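Setting up the cutlery sort: a guide for new teams
Movthorpe Robotics Club, workshop notes

So you've driven the arms about a bit, you can close a gripper without crunching anything, and you want a proper job to do. Brilliant, this is the one to start with! The cutlery sort looks like washing-up and teaches you nearly everything you'll need for the Stendon challenge in November.

The job: pick forks off the table with two arms and drop them in the right bin. You can drive the arms by hand (the leader arms in the Drummond room are free most evenings after 6) or run a trained program, but please drive first. You'll learn more about what makes a fork awkward in one evening of driving than in a month of reading.

What you need

A two-arm station with both grippers checked
At least two bins of different colours
A handful of forks, as mismatched as you can find
A copy of Skellum, our recording program, on the station laptop

Step 1. Place the bins

Put the bins at the back of your reach and leave the front of the table clear for the forks. Before you lay anything out, move each arm to each bin and open the gripper over it. If an elbow locks or the arms want to cross, shift the bin now. Moving it halfway through a recording session means starting again, and I have done this more than once.

Step 2. Scatter the forks

Drop them from hand height and leave them how they land. It's tempting to line them up, but a program trained on tidy rows goes to bits the first time two handles cross. You want overlaps, different handles, and tines facing all sorts of directions.

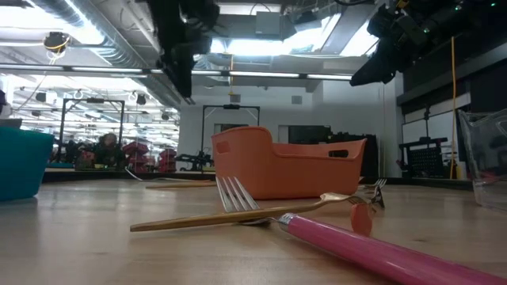
Pink handle, gold-toned fork across its neck: a good tangle to practise on.

Step 3. Choose your first grab

Always go for the top fork. Pull out one from underneath and the rest slide off somewhere you can't reach. Close on the handle a little way back from the neck, lift straight up by a few centimetres, pause, then travel. That pause feels silly, but it gives anything hooked on a chance to drop off near where it started.

Shiny metal can be a pain for the cameras. If your program keeps missing, try a matt handle and see if things improve before you change any settings.

Step 4. Record

Start Skellum, do one full sort, stop, save. Reset the table and go again. Aim for 14 good runs in an evening. Last year's team finished with 644 and their program could untangle a crossed pair, which got a huge cheer! You'll see something useful from around 300.

Bin any run where you knocked a container over. Keep the ones where you fumbled a grab and recovered, they're gold.

Step 5. Swap hands

Once the right arm feels easy, do a whole set with the left. Then try passing a fork from one gripper to the other over the middle of the table. Expect to drop a lot of forks.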